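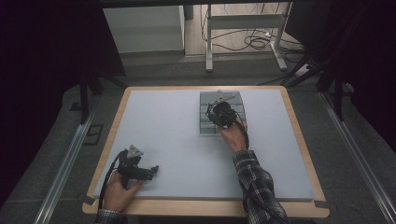
Gray blocks near the top of the padded work table, foam set inside the wood border.

I've been promising this write-up since January, when I posted one grumpy sentence about my table and got a pile of messages asking how I made it. So okay, let's do the foam-topped block table! It's an easy build, you need one free afternoon, and the only part that tested my patience was cutting the foam.

Why foam at all? Because blocks on bare wood are LOUD (I live above a very patient person named Yupin Thongdee, and I'd like her to stay patient), and because they skate around every time you bump the table. A thick foam board fixes most of that. I like a pale one with a matte finish, so gray blocks show up against it and the lamp doesn't glare back at me.

What I used: a plain rectangular table with a flat top, four strips of light wood for the border, one thick foam board, wood glue, a long sharp knife, a metal ruler, and a couple of small black tabs for the corners. My foam came from a packing supply place called Flarnstead and I've been happy with it, but any dense board will do. Skip the squishy cushion kind. Your walls will lean.

First, glue the wood strips flat around the outside edge of the tabletop. Clamp them, go have lunch, come back. I gave mine the full 12 hours the second time I built one of these, after being impatient on the first and knocking a strip off with my elbow.

Next, measure the opening inside the strips. Measure it in more than one spot! Mine was wider at one end than the other and I'd never noticed in all the years I'd owned that table. Write the numbers on the foam itself in pencil so you don't lose the sticky note like I did.

Now cut. Go slow, with lots of light passes. My first board took 14 strokes on one long side and the edge still came out a little wavy. Jihad Aoun, who taught me most of what I know about cutting foam, holds the knife nearly flat and lets the blade do the work, and his edges are beautiful. Mine are fine. You want the board snug enough that you have to press it down into place, with the wood showing all the way around.

Don't glue the foam. I put a small tab at each of the two lower corners, on the side where I sit, and that's enough to stop it creeping when I lean on it. When the board gets dented (it will) you pop it out and flip it over.

For the first stack, keep it small and a bit away from you, so there's open foam in front for your hands. I go with about five rows of blocks, pushed tight together, then sight along the seams to see if anything is drifting. If a row looks off, fix that one before you add another. Small pieces placed near the edge of the board are the ones that sink, so I build toward the middle.

Cleaning is a soft brush and a barely damp cloth. I did try a vacuum once and it pulled a chunk out of the edge, so, brush.

Next up I'm making a smaller one for the shelf by the window, with 9 inch sides, and I'll post the measurements once I've cut it.

We use cookies to remember your preferences and see which pages get read. By continuing to use this site you agree to our cookie policy. Accept / Manage settings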